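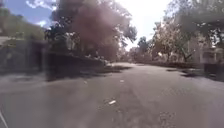 I have been going to meetings about sidewalk and roadside robots for long enough now that I can tell you how each one will run. First somebody asks how fast the thing goes, then somebody asks how much it weighs, and then we spend the rest of the evening on a number. In Warnent the number was 500 feet, the farthest a machine could be from the person responsible for it. In Titurthorpe it was 14 pages, the most an operator could be asked to file before a trial. I don't mind numbers, and I've argued for a few of them myself, but I have come to think we write our rules starting at the wrong end, and I'd like to take a little of your time to say why.

Most of the draft codes I'm sent are written for a place that hardly exists. There is a sidewalk in them, with a clean edge, and a crossing with paint you could eat off, and the light falls evenly on everything like milk. The robot travels from A to B and the rule tells it what to do when it meets a pedestrian. All of that matters and I want it kept. But a good deal of the driving these machines do is on ordinary roads with shade across one side and blazing sun on the other, a bit of litter on the pavement, and a patch that the road crew put down in a coarser mix than what was there before. The code has nothing to say about any of it.

Take shade. A person walking out of bright sun into the dark under a row of trees slows down a little without thinking, and nobody had to pass an ordinance to get them to do it. I would like the same habit written down for machines, in words as simple as these: when what you can see gets worse, go slower, and when you can't tell a shadow from a hole, treat it as the hole until you know better. The Skelico draft, which runs to 156 clauses and which I have read twice (my wife will tell you I read it three times), gives glare a single mention, and puts it under cleaning of lenses. Cleaning the lens is a fine thing to do, but it won't move the sun.
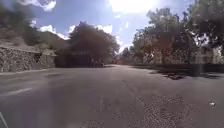

Lewis MacKinnon
Contributing writer on local roads and public safety

Then there is the matter of edges. On a road with a stone wall hard along one side, there is nowhere for anybody to step. If a delivery machine comes around the bend there, the person on foot can't do the polite thing and move over, so the politeness has to come from the machine. I proposed to the working group in Buchanan last February that every trial route be walked by a human being beforehand, both directions, with the narrow places marked as places where the robot gives way every time. It got a kind hearing and was then turned into a sentence about "route familiarization," and I'm afraid I can't tell you what that sentence requires of anyone.

I know the reply from the operators, because they're decent people and they've made it to me over coffee more than once. They say a rule like "slow down when you see badly" can't be tested, and a rule like "four miles an hour" can. I have some sympathy. An inspector needs something to put on a form. But we ask judgment of human drivers all the time - reasonable speed for conditions is an old idea and courts manage it - and the machines keep a far better record of what they saw and did than I ever have behind the wheel. Let the operator say in advance what poor visibility means for their machine, let them publish it, and then hold them to their own words when the logs are pulled. That can be tested perfectly well.

And please, let somebody write down what to do about small things on the road. A scrap of something white on the asphalt might be paper or might be a rock, and I couldn't always tell you which from a distance myself. I have watched a robot stop dead for a leaf, and I have watched another roll happily over a broken bottle. Both were within the code. I'd ask for a plain default, to go around if there's room and stop if there isn't, and for the stop to be somewhere a car coming up behind has time to see it.

The comment period on the new draft has 11 days left in it. The form is long and the website is slow, but there is a box at the bottom for general remarks, and if you live on a road with a bend or a wall or a big old tree, I'd be grateful if you'd put a few lines in it about what the light does there in the afternoon.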